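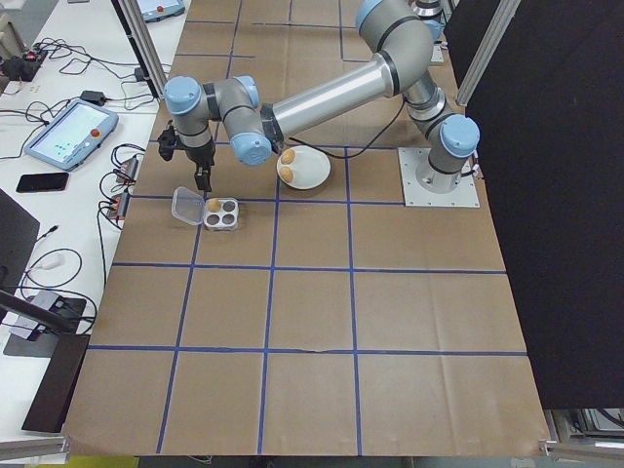
4. 相談から法的助言への接続過程

研究資料 > 家族と法 > 相談支援 > 第4節

最終更新:10月

図1 青いテープで格子状に区切られた卓上とロボットアーム

4.1 本節の対象

本節では、ピルヴィル(Pilville)地区の相談窓口に寄せられた親密な関係における暴力の相談記録を用い、相談者が最初に窓口を訪れてから弁護士の助言を受けるまでの過程を検討する。前節で述べたとおり、同地区では相談窓口と法律事務所とが別組織として運営されており、両者の間の引き継ぎは、連携事業Clivumの手順書に従って行われている。受け入れ側の中心となっているのはオグンディペ(Ogundipe)法律事務所である。

分析の対象は、18か月間に作成された相談記録1,019件である。同一人による再相談は別の記録として扱った。したがって、以下で「件」と記す場合は記録の数を指し、相談者の実人数とは一致しない。記録はすべて記録管理システムFlusikに入力されたもので、氏名、住所、勤務先および子の通学先は、筆者らへの提供に先立って窓口側で削除されている。

なお、本節でいう暴力には、身体への加害のほか、生活費を渡さない行為、交友関係や外出の制限、携帯電話の閲覧の強要、継続的な侮辱を含める。これは窓口の受付票の区分に合わせたものであり、現地の法令上の定義よりも広い。

4.2 記録の読み取り

記録の自由記述欄は、二名の読み手が独立に読み、相談者が語った内容、窓口職員が伝えた内容、次の行動として合意された内容に分けて符号を付した。読み手の判断が分かれた箇所については協議を行い、それでも一致しなかった記述は「判定保留」として残した。保留となった記述の多くは、相談者の発言か職員の要約かが文面から区別できないものであった。

あわせて、窓口職員および事務所の担当者の計八名に聞き取りを行った。聞き取りはアマラチ・イダホサ(Amarachi Idahosa)が担当し、記録の読み取りはベンハミン・フィゲロア(Benjamín Figueroa)が統括した。相談者本人への聞き取りは、連絡自体が加害者に知られる危険を考慮し、実施していない。この制約が結果の解釈に及ぼす影響については4.5で触れる。

4.3 最初の相談で語られる内容

最初の相談において、相談者が自らの経験を「暴力」と呼ぶ記述は限られていた。多く見られたのは「夫婦げんか」「性格が合わない」「自分にも落ち度がある」という表現である。経済的な制限については、家計の管理方法に関する悩みとして語られる傾向があり、受付票でも当初は「家計」の区分に入れられ、後日の相談で区分が変更された例が複数確認された。

語り始めの契機として記録に現れるのは、子の様子の変化、親族や同僚からの指摘、別の用件での役所への来訪などである。医療機関からの紹介による来訪も見られたが、紹介状に暴力の疑いが明記されていた例は少ない。聞き取りにおいて窓口職員の一人は、紹介元に詳しく尋ねるより、本人が話す順序に任せるほうが結果として必要な事実が早くそろうと述べた。

また、相談者は法的な手段について尋ねる前に、相手に知られずに済むかどうかを確かめることが多い。書面の送付先、電話の着信履歴、面談の所要時間に関する質問がこれに当たる。これらは受付票の正式な項目になく、余白または自由記述欄に書かれていた。次の担当者が見落としやすい位置であることは、事務所側からも指摘されている。

4.4 引き継ぎの段階で生じる中断

相談が法的助言に至らずに途切れる場合、その時点は大きく二つに分かれる。一つは引き継ぎへの同意を求められた時点、もう一つは同意の後、事務所での面談日を決める時点である。

前者では、「弁護士」という語そのものが離婚や訴訟の開始と受け取られていることが、記録の文面からうかがえる。Clivumの手順書は、同意を求める前に助言の内容と範囲を説明するよう定めているが、説明の文例は示していない。職員はそれぞれの言い方で説明しており、「話を聞くだけでもよい」と伝える職員もいれば、保護命令の申立てに必要な書類から説明を始める職員もいた。どちらの説明が継続に結びつきやすいかを判断できるだけの情報は、今回の記録には含まれていない。

後者では、日程の調整が主たる障害となっている。事務所の面談は日中に設定されるため、就労中の相談者は休暇を取る必要があり、休暇の理由を職場または家庭で問われることを懸念する。子を同伴できるかという質問に対し、窓口で即答できなかった例も見られた。事務所の担当者によれば同伴は以前から可能であったが、その旨は窓口に配布された案内に記載されていなかった。

中断した相談のうち、後に再開されたものもある。再開時の記録には、前回の担当者の名を挙げる記述が散見される。一方、担当者の交代後に初めから事情を話すよう求められ、そのまま来訪が途絶えた例もあった。Flusikには過去の記録を参照する機能があるものの、閲覧権限の申請に手続を要し、面談の開始までに間に合わないことがあると職員は説明している。

4.5 解釈上の留意点

以上の結果は、窓口を訪れた者の記録に基づく。相談そのものを行わなかった者、親族や宗教上の指導者にのみ打ち明けた者については何も示していない。また、記録は職員の手によるものであり、相談者の言葉がどの程度そのまま残されているかは職員によって差がある。

来訪の途絶を直ちに支援の失敗とみなすことも適切でない。記録からは、相談者が安全な転居を終えたために来訪しなくなったのか、来訪を妨げられたのかを区別できない例が大半であった。窓口では安全上の理由から、途絶後にこちらから連絡することを原則として控えている。この方針の当否は本稿の検討範囲を超えるが、途絶の理由を把握する方法については、初回面談で安全な連絡手段を本人と取り決めておく運用が考えられる。

4.6 運用に関する提案

第一に、連絡の可否、書面の送付先および避けるべき時間帯を受付票の正式な項目とし、引き継ぎ書の冒頭に転記することを提案する。第二に、法的助言の範囲を説明する文例を窓口と事務所が共同で作成し、助言を受けても申立ての義務は生じないことを明記すべきである。面談時間の拡大については、事務所の人員の問題があり、現時点で具体的な時刻を示すことは控える。

記録の閲覧権限に関しては、相談者の同意を得た場合に限り、面談予定の登録と同時に担当者へ付与する方式を窓口に照会中である。回答の内容は次節の制度比較において扱う。

読者コメント

相談員経験者
4.3の余白への書き込みの件、以前の職場でも同じでした。着信履歴を気にされる方には必ずメモを残していましたが、引き継ぎ先で読まれていたかどうかは分かりません。

法学部院生
再相談を別の記録として数えた場合、同じ方の中断と再開が重複して現れると思います。付録に内訳は載りますか。

M.K.
子どもを連れて行けるかどうか、案内に一行あるだけでずいぶん違います。文例ができたら公開していただきたいです。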